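4. Recording Rules for Shared Tabletop Cells

4.1 Scope

The rules in this section cover what an operator does between powering up a cell and handing the recorded session to the reviewer. They apply to the four tabletop cells at Witstead and to the two at Balik, which use the same arm, the same gripper and the same wrist camera. They do not replace the risk assessment for the cell, and they do not cover speed and force limits, which were treated in Section 3.

We wrote the first version of the rules after reading through 274 session logs. Of those, 92 contained at least one entry that a second reader could not interpret without asking the operator. Most of the unclear entries concerned one of three points: which object was meant, whether the grasp had been made before or after the arm was moved by hand, and whether the table had been changed partway through. Few of them concerned the robot itself. The hardware logs were complete in nearly every case.

4.2 Before the session

Rule 1. The operator checks the stop button at the start of each shift and again after any change of operator. The check is written down with initials. A check made by the previous operator does not carry over.

Rule 2. The gripper fingers are wiped and inspected. Fingers with a visible nick or a worn edge are replaced before recording begins. At Balik the fingers were at first replaced on a fixed schedule, and we found that operators then stopped looking at them. Both sites now inspect every session and keep no schedule.

Rule 3. The wrist camera is checked for a firm mount by hand and by eye. The operator opens and closes the gripper once and confirms that both jaws stay in view through the full travel. If a jaw leaves the image, the mount is adjusted and the calibration routine is run again.

Rule 4. Objects are placed on the table according to the task card. Where the card gives no position, the operator chooses one and notes that it was free placement. Operators were asked not to tidy the table beyond what the card requires. Early sessions at Witstead showed a strong habit of lining objects up parallel to the table edge, and policies trained on those sessions did poorly when objects were turned.

4.3 During the session

Rule 5. One person operates the arm. A second person may be present but stays outside the marked line while the arm is powered. Handing over the controls requires a full stop.

Rule 6. No hand enters the workspace while the arm is enabled. If an object has to be moved, the operator stops the arm, moves the object, and adds a marker to the recording. The marker is a single key press and takes no text. We tried a version that asked for a short reason, and operators skipped it when they were busy.

Rule 7. A failed grasp is kept. The operator does not delete the episode or restart it under the same number. The outcome field has the values completed, not completed and stopped, and the operator picks one when the episode ends. A dropped object that is picked up again within the same episode counts as completed if the goal on the task card is met.

Rule 8. Food items and loose granular material are kept in trays and changed at the end of the shift. Anything that leaves its tray is collected with the arm powered off. Grains under the base plate caused two of the longer stoppages in the study period.

4.4 Naming objects

Object names gave us more trouble than any other part of the procedure. The wrist camera sits close to the gripper, so a held object can fill much of the view and hide its own ends. A person who was in the room knows what was picked up. A person who only reviews the recording often does not, and may reasonably choose between several names.

We therefore ask operators and reviewers to name objects in two steps. The first step is a plain word for color and shape. The second is the specific name, entered only when it can be confirmed from the object list or from another view. An entry such as "pink cylinder" (Figure 6) is acceptable on its own and is not returned for correction. An entry with a specific name and no plain description is returned.
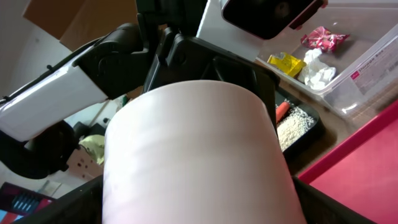
Figure 6. Wrist-camera view with a pale pink cylindrical object between the gripper jaws. A clear storage box holding crumpled packaging, and a dark tray with rice and a carrot, are to the right.

The same approach is used for containers. Reviewers write "box," "tray" or "bag" and leave the contents to a separate field. Before this was made a rule, one container could appear under its own name in one episode and under the name of its contents in the next, and a search of the database would return only part of the episodes that involved it.

Reviewers were also asked to list only the objects that matter to the task, plus anything the arm touches. Full inventories of the table were slow to write and were seldom used.

4.5 After the session

Rule 9. The arm is parked, the gripper is left open and empty, and power is removed before the table is cleared.

Rule 10. The session is reviewed by someone other than the operator. The reviewer watches every stopped episode in full and a random sample of the rest. Disagreements on outcome are settled by Wian Mthembu at Witstead and Gopinath Murthy at Balik, and the original value is kept beside the corrected one.

Rule 11. Sessions are locked once reviewed. Later corrections are added as a new record that points to the old one.

4.6 Adoption

The rules came into use at both sites in May. In the period that followed, 1190 episodes were recorded across 208 sessions. The stop button check was the rule most often missed, nearly always at a change of operator in the middle of a shift. We moved the check into the login screen of the Handico control software, so that the arm cannot be enabled until it has been confirmed.

Rule 7 met the most resistance. Several operators saw a kept failure as a mark against their own work, and some continued to restart episodes for the first weeks. Outcome counts are no longer shown by operator name in the weekly report.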